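Muvano Cup

The Muvano Cup is a women's handball competition held every second year in August. It was founded by Trudy Stubbs, a former goalkeeper, and is organised by the Tello club. Eleven teams entered the last edition, and 155 players were registered. The final – two halves of 25 minutes – is played at the Venberg centre.
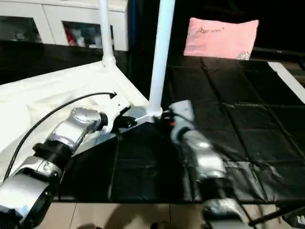
Venberg, 7/4/19

Dayana Marulanda holds the scoring record, with 73 goals in her Cup career.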